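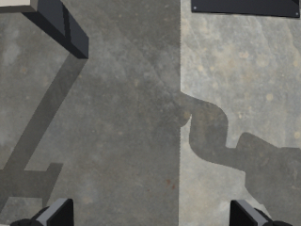 Sim bench notes, 2022-03-25

Gripper comparison, wrist camera view first. I'm running the Clokex parallel jaw against the Memmont one, same arm, same controller gains, and I wanted to see what each of them does to the picture before worrying about picking anything up.

With the jaws open you get both fingertips along the bottom and a good wide gap between them, so the detector has plenty of floor to look at. The trouble is the shadow! The arm throws a great lumpy one over the lighter concrete on the right, and where it meets the darker half the seam nearly vanishes. My edge finder uses that seam for a quick heading check, so it wandered off by 6 pixels and sulked. I've masked the fingertips and told it to ignore the lower part of the seam for now.

Lech Stępień thinks I should just brighten the fill light. I'd sooner keep the hard shadows in, as the real cell will have them too - and I'd like to find out now and not in May.

Numbers so far: 2,988 frames rendered, 400 kept for the Clokex jaw, 200 for the Memmont. Need to even those up before comparing anything.

Then on to the outside cameras. Low viewpoint, cabinet corner towards us, and it hides far too much of the white arm. You get the forearm and wrist on the left, one big rounded housing over the top, and you have to guess the rest. Pose tracking from there is hopeless (tried it, twice). The dark grey arm on its pedestal at the far left is completely clear, so that one can stay on this camera. 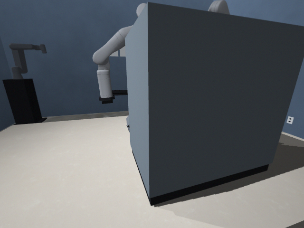 Still to do

Move the outside camera to the left and higher up, then redo the tracking test on the white arm.

Ask Lech whether the Asterus controller logs joint angles at the same rate as the Pomare one. If they differ I'll have to resample the lot.

Render more Memmont frames overnight, shadows left on.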